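Gripper slips on thin rods, sim vs. the real arm
Home and Shared Workshop Builds > Robot arms

spela_stan
Posted September 17, 2024
Okay, the Vamano arm finally picks things up and I'm so happy with it! I've been building it since April on the end bench at the Berkby workshop (the wobbly one by the window), and last night I got the wrist camera view going in the simulator too. Next job is peg insertion. Trouble is, on the real arm the rod twists in the fingers as soon as it touches the rim of the hole. Grip force is at 63 percent. Do I just crank it up?

gaber38
Yes, crank it. I run mine at 73 and it holds fine. Thin stuff needs squeeze.

dagny_t
I'd leave the force alone, sorry gaber! With flat fingers on a thin rod you have hardly any contact, and more squeeze will only load up those little servos. Cut a shallow V in each finger pad and try again at the force you have now. Great progress though, Špela, I remember when it couldn't close all the way.

gaber38
V grooves are a pain the moment you want to pick up anything flat. Been there, printed five sets of fingers, went back to plain ones.

dagny_t
So make the pads swappable. Two screws.

lisau_bench
Can you post the sim view? Hard to say much without knowing where you're grabbing it.

spela_stan
Sure, wrist camera in the sim:
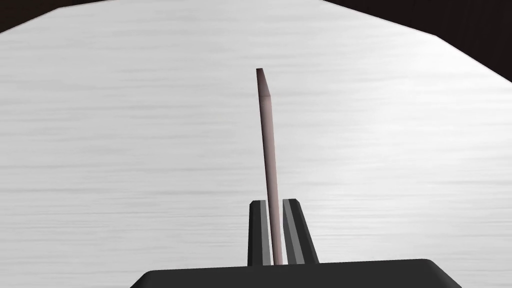
My grasp point is set by hand for now, no fancy planner, just a pose I typed in and kept nudging. I wanted plenty of rod free for the hole, so the fingers only have the lower part and all that length sticks out past them. It also leans a tiny bit to the left toward the tip, and I'd love to hear if that would bother you or if I'm being fussy.

dagny_t
The lean would bother me less than the length. All that rod is a lever working against your grip! Grab it farther up and see how much of the twisting goes away before you cut anything.

gaber38
Agree on the length, fine. Still say 73.

spela_stan
Ha, okay. Moving the grasp first, then Dagný's pads, then gaber's number if I'm desperate. I have the bench again Thursday and will post how it goes!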